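Imelda Enriquez
Aug 28, 2021

Right, Saturday job: the craft toolbox. It's been shoved under the spare bed since March and I couldn't face it any longer. Kettle's on, radio's on, off we go.

Everything out first. I always try to sort as I go and I always end up with the same stuff in the same box, just upside down. So — the whole lot out, then decide.

Found: glue that's gone solid, 31 buttons in a mint tin (yes I counted, I need them for a cardigan), a Stutis order slip for ribbon I swear I never bought. And the scissors! I've been borrowing Reshma's for weeks.
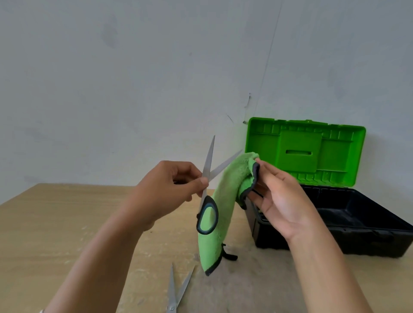
Scissors, more scissors, and the fluffy green cloth. Toolbox open and waiting.

I do love these microfibre cloths. Warm water, tiny drop of washing-up liquid, wring it out hard, then wipe from the handle towards the tip so you're never pushing your fingers along the edge. Dry them properly before they go away or you'll get rust round the screw.

Sticky tape gunk is the worst bit. Bit of cooking oil on kitchen roll, leave it 20 minutes, wipe again. Reshma Modise taught me that one and it's never let me down.

New rule for this box: fabric scissors on one side, paper scissors on the other, and anyone who cuts wrapping paper with the wrong pair buys me a new pair.

Buttons next. Might need another tea first — and does anybody want half a roll of green ribbon?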